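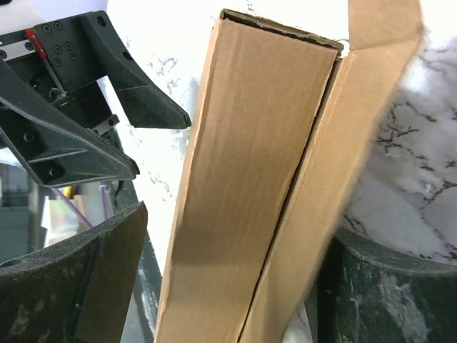
Step 3: Teach the planner to find the edge of a carton

By now your wrist view is streaming into Ellero and the arm is homed. Great – this is where it gets fun!

Open the Segments panel and click on the carton. Ellero grows a mask outward from your click, and on plain cardboard it tends to stop early at seams and flaps. Drag the Merge slider up to 60 and watch the panels join into one object. If the mask leaks into a marbled background (veins look an awful lot like edges to the detector), drop Contrast a notch and click again.

Step 4: Close on force

Set grip_mode to "force" and leave the width limit at 171. Run the approach at quarter speed first. I love this bit, because you can watch the force curve climb in the plot window and then go flat when the controller takes over.
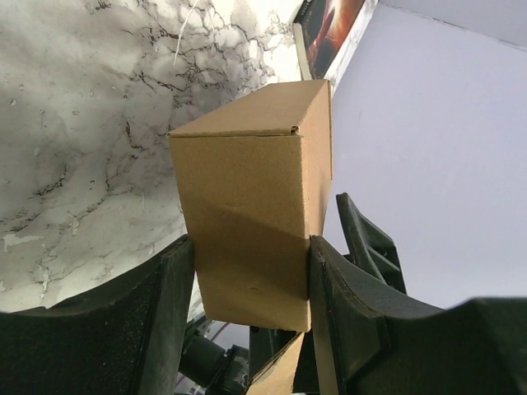

Plain carton held upright between both fingers.

If the curve keeps climbing, your filter is too slow. Noreen Orakzai's fix is to raise loop_rate to 416 and restart the node – it worked first try for me.

Save the profile as carton_tall before you go on to Step 5, where we plan the lift.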